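Swapping parallel gripper for something narrower – is it worth it for clothes hangers?

Posted in: Arms, grippers and end effectors

Kerstin Sæther

Hello all, first proper post after a long time just reading.

I've got a small six-axis arm on a bench, and for most of the autumn it has been learning (slowly!) to take clothes hangers off a rail and put them on another rail. It's for a friend's costume store, where they spend whole afternoons moving shirts from one place to another, and I stupidly said over dinner that a robot could probably do that. So here we are.

The gripper is a Volletti parallel one, the medium size, with the black wedge fingers it came with. I like it. It's quiet, it talks to my controller without any fuss, and on boxes and tins and the like it hardly ever misses. There's a small camera on the wrist looking down between the fingers, and I drive the whole lot by hand to record runs and then train on those.

Hangers are another matter. With one hanger alone on the rail it's fine, I get it nearly every time. With a proper mix of plastic ones and thin wire ones, all pushed up together with clothes on, it goes to pieces. I did 168 tries over a couple of evenings and got a clean pick on fewer than half. The failures are mostly these:

It closes on two hangers at once, usually a wide plastic one and the wire one tucked in behind it.

It gets the right hanger but a bit of sleeve or collar comes along, and then everything swings.

The fingers nudge the hanger sideways on the way in, so by the time they close it isn't between them any more. 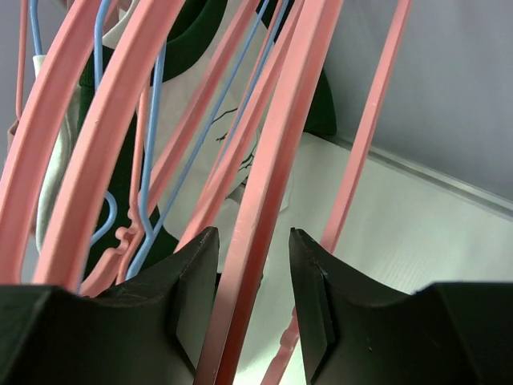

The other thing that bothers me is how much of the camera's view the fingers take up. When they're open they fill most of the bottom of what it sees, and that's exactly the bit where I want to know what's going on. I've wondered about moving the camera further back, but then the cable fouls the elbow, and I've already had one cable die that way.

So the choices as I see them:

Keep the Volletti body and put slimmer fingers on it. Midham do a blank set you can file or mill to whatever shape you fancy.

Go for the Dahlgren narrow gripper, which has a shorter stroke but much thinner jaws. A chap at our makerspace has one he'd lend me for a fortnight.

Leave the gripper alone and fix it with better data, more runs, perhaps a second camera on a post looking at the rail from the side.

I don't mind spending a bit, but I don't want to buy a whole new gripper and find I've moved the problem along the bench. Has anyone here done hangers, or anything else thin and floppy and crowded? Bags on hooks, cables, that sort of thing? And does a side camera help or does it just give you twice as much to go wrong?

Oh, and the plastic hangers have little notches for straps, if that matters to anyone. The fingers sometimes catch on those and sometimes I swear it helps.

Kai Schwerdtfeger

I've done cables and I've done coat hooks, and I have used both of the grippers you mention, so I can save you a bit of bother, I hope.

Start with the fingers. Before you borrow or buy anything, take the wedge ones off and make yourself a pair that are thin from the side as well as from the front. The stock wedges are lovely for boxes because there's plenty of material behind the tip, but on a crowded rail all that bulk has to go somewhere, and where it goes is into the neighbours. That's your sideways nudge. I printed mine first, in plain filament, just to find the shape, and only cut the proper ones from the Midham blanks when I was happy. The printed pair lasted about a month, far longer than I expected.

Shape that worked for me: long flat tips, a slight lead-in on the inside edge so a thin thing gets steered towards the middle, and a strip of soft rubber only on the last bit of the tip. Don't rubber the whole inside. I did that on my first set and it grabbed every bit of cloth going past, sleeves especially.

On two at once: measure how far the jaws are apart when they stop. Your gripper reports its position, and a single wire hanger, a single flat plastic one and a pair of them should all stop in different places. I'd write those numbers down for every type on the rail and then have the controller open up and back off if it reads something too wide. It's crude, but it took out most of my doubles on the cables in one evening. It won't tell you about a hanger with a bit of collar in there too, because cloth squashes down to next to nothing. For those I do a small lift and look again with the wrist camera before committing to the big move.

Now the Dahlgren. I had one on my arm from March until it went back in its box. The jaws really are thin and you can get them into places the Volletti won't go. But the short stroke hurts more than you'd think! You have to arrive almost exactly right, and when you're driving by hand with a bit of lag you don't, so my runs got slower and a lot more fiddly to record. If you've got a good model already and want the last few misses gone, I'd say try it. For gathering data, I'd sooner have a wide opening and thin fingers. Do borrow your friend's, though, a fortnight is plenty to find out whether you hate it.

Side camera: yes, but cheap and fixed, and bolt it to the same thing the rail is bolted to. I had mine on a separate tripod and somebody leaned on it, and I lost a whole afternoon of runs before I noticed. What it gives you is how deep the fingers are, and a wrist camera is rubbish at judging that when there's a row of thin things all overlapping. Leave the wrist one where it is. Thinner fingers will open up the view a good deal anyway.

Last thing, how are you choosing which hanger to go for? If you always pick the easiest looking one when you're driving, the model never gets shown a hard one. I started rolling a die. Slightly daft, works well.

geteo_owner_32

Just get a suction one

Kerstin Sæther

Kai, thank you, that's loads more than I was hoping for. I hadn't thought of reading the jaw position at all, and I've had that number scrolling past on the screen for weeks.

I am guilty as charged on picking the easy ones. Looking back through my recordings I nearly always go for whatever is sitting nicely between the fingers already, so no wonder it falls over when the hanger is at a funny angle. A die it is.

Printing some long thin tips tonight. I'll borrow the Dahlgren as well but after, so I'm only changing one thing at a time. Did you put the lead-in on both fingers or just the one?

And to the suction person – on wire hangers? With a shirt on? I'm willing to be shown but I can't picture it.

Kai Schwerdtfeger

Both fingers. I tried one side only and it pushed everything over towards the flat one.

Make the tips a bit longer than you think, you can always trim them. And check your payload setting after you swap, mine was still set for the old fingers and the arm kept stopping itself halfway up for no reason I could see. Took me two evenings and a very long phone call to find that.

old_bench_dave

Different view from me. I've got the Geteo gripper, the one with the curved hooks for jaws, and for hangers I'd stop pinching altogether. Go in under the top bend, lift, done. You don't care what the hanger is made of and you're nowhere near the clothes. Mine has done more than 2,000 lifts on aprons at work with one set of hooks. It is useless for everything else, mind, so if the arm has other jobs you'd be swapping tools all day. Also needs a bit of clear height over the rail and I don't know if you have that. If the rail is in a cupboard with a low top, forget it.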